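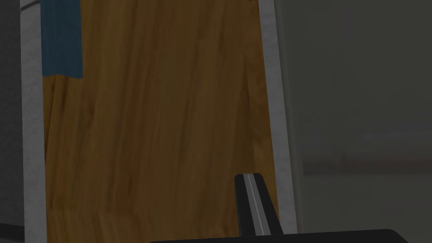
Für zwei Leute sei Plonder zu träge, schrieb Benedito Xavier unter meine Ankündigung, erst ab drei komme beim Bieten Spannung auf. Nach acht Partien gebe ich ihm zur Hälfte recht.

Plonder ist ein Kartenspiel aus dem Verlag Skevent. Wir handeln mit Waren aus vier Häfen, bieten verdeckt auf Schiffe und dürfen pro Runde einen Vertrag erfüllen. Wer zuerst 3.000 Taler in der Kasse hat, beendet die Partie. Die Regeln passen auf ein gefaltetes Blatt, nur der Abschnitt über Gleichstände ist unklar. Wir spielen es so, dass bei gleichem Gebot der Startspieler den Zuschlag bekommt.

Zu zweit fehlt beim Bieten tatsächlich der Druck. Meine Mitspielerin kam in unserer längsten Partie auf 2.098 Taler, bevor wir nach anderthalb Stunden abbrachen. Zu dritt und zu viert läuft es deutlich flotter, weil die guten Schiffe schnell weg sind und man auch schlechte Verträge annehmen muss. Am besten gefiel mir die Hafenkarte Aguiar: Sie verdoppelt den Warenwert, sperrt aber das nächste Gebot. Die Karte Vorko dagegen – ein Pirat, der eine beliebige Ladung stiehlt – ist zu stark. Wir haben sie nach der dritten Partie aussortiert.

Die Karten sind griffig und liegen gut in der Hand. Für Hüllen ist das Fach in der Schachtel zu schmal. Die Illustrationen von Arlindo Rezende sind ruhig gehalten, die Symbole auch abends bei schwachem Licht lesbar.

Für drei oder vier Personen empfehle ich Plonder gern. Wer meistens zu zweit spielt, sollte die Erweiterung abwarten, die Skevent für Juli angekündigt hat. Sie soll einen neutralen Bieter enthalten.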